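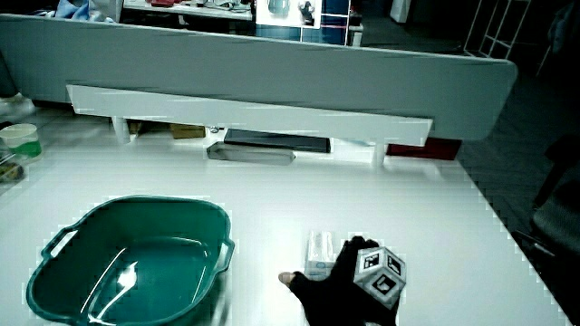 Last revised: September
By the Triltska Reference Desk

A washbasin, also called a dishpan or wash tub, is an open portable vessel used to hold water or small goods during household and light industrial tasks. It differs from a sink in having no drain or fixed plumbing, and from a bucket in being wider than it is deep. Most current basins are molded in one piece from a thermoplastic. Enameled steel, galvanized steel and stoneware were common earlier and are still made in small quantities.

Materials

Polypropylene and high-density polyethylene account for most plastic basins. Polypropylene is stiffer and keeps its shape better when filled with hot water. Polyethylene is more flexible and resists cracking in cold storage, but its surface scratches easily and holds grease. Color is added as a pigment concentrate before molding, so it runs through the full thickness of the wall and does not chip.

Polypropylene melts near 165 °C, well above the temperature of any domestic wash water. Long exposure to sunlight is a more common cause of failure. Unstabilized basins left outdoors turn chalky and then brittle, usually starting at the rim.

Form

The walls of a molded basin are tapered. This draft lets the part release from the mold and allows basins to be nested for storage and shipping. Corners are rounded to avoid stress points and to make cleaning easier. The rim is turned outward or thickened – a flat, thin edge would bow under load when the basin is lifted full.

Handles are either recessed under the rim or formed as loops on opposite sides. Loop handles give a better grip with wet hands but add to the overall width, and this can matter where the basin must fit inside a sink.

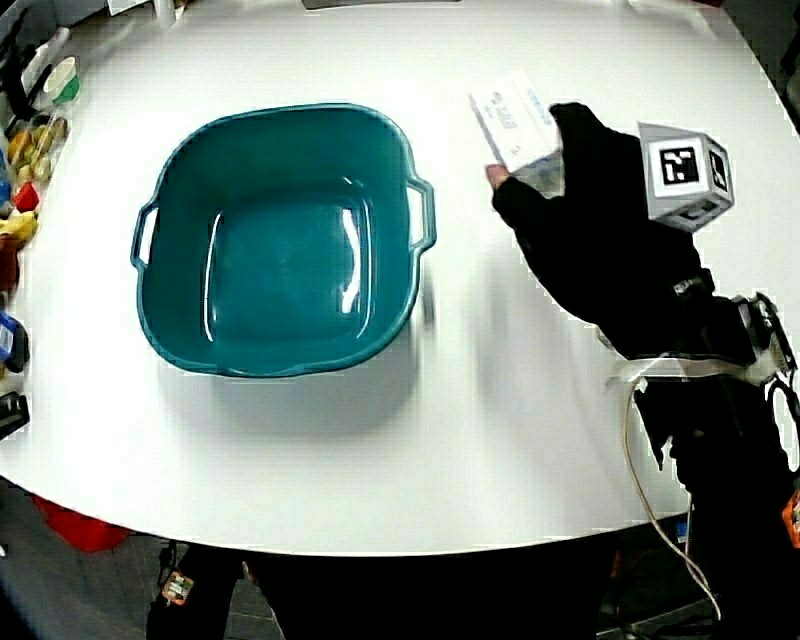
Square basin with rounded corners and two molded loop handles.

Capacity is normally stated to the brim. Working capacity is lower, and a basin sold as 16 liters should not be carried with that volume in it. The Fonseca pattern, a shallow type with a broad base, is rated instead by usable volume to a line 30 mm below the rim.

Manufacture

Basins are injection molded. Molten plastic enters through a gate at the center of the base, where a small round mark remains on the finished part. The Zester line at Triltska produces 400 basins per shift from a single-cavity mold. Thinner disposable basins are thermoformed from sheet, and can be recognized by the uneven wall thickness at the corners. 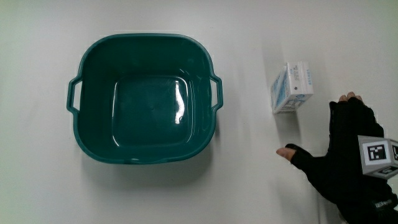
Care and storage

Plastic basins are washed with mild detergent and a soft cloth. Abrasive pads dull the surface and leave grooves that trap soil. Basins should be dried before nesting, as trapped water can make a stack hard to separate. A basin used for chemicals or paint should be marked and kept apart from those used for food.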